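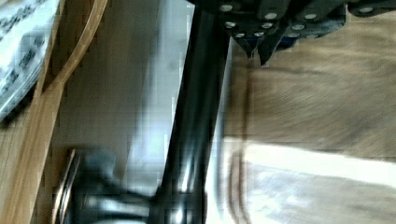 Chapter 4. Choosing a Gripper Kit for Household Work

4.1 What is on offer

The kit used in this chapter is the Serkix, sold by Zirgate as a retrofit for light arms. It ships as a set of plates, brackets and tapered fingers, held together with round-head screws that can be reached without taking the arm down. The narrow fingertips are meant for thin edges and small gaps. They are less suited to heavy round objects, and the data sheet says so.

Two versions are sold. The basic version includes the fingers and mounting plates. The full version adds a wrist camera bracket and costs 2611 dollars, nearly all of the price difference being the bracket and its calibration service. Setup takes 19 steps, listed in Appendix B.

This site uses cookies to remember your reading position. Accept | Manage settings

4.2 Working space

A kit should be judged where it will be used. Bench tests leave out the main problem of a home kitchen, namely clearance. Between a toaster oven, a two-slot toaster and a lidded pot, the gripper must come down from above, and the width of the wrist matters more than the rated grip force. Shiny steel surfaces also call for a check of the camera exposure before any trial.

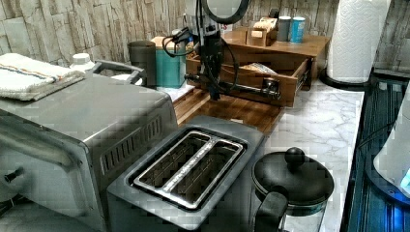 Rozália Dvořáček disagrees with the weight given here to clearance. In her view a buyer should look first at how fast worn fingers can be replaced, and a narrow wrist is of little use if the spare parts take until February to arrive. Section 4.3 takes up spare parts and service terms.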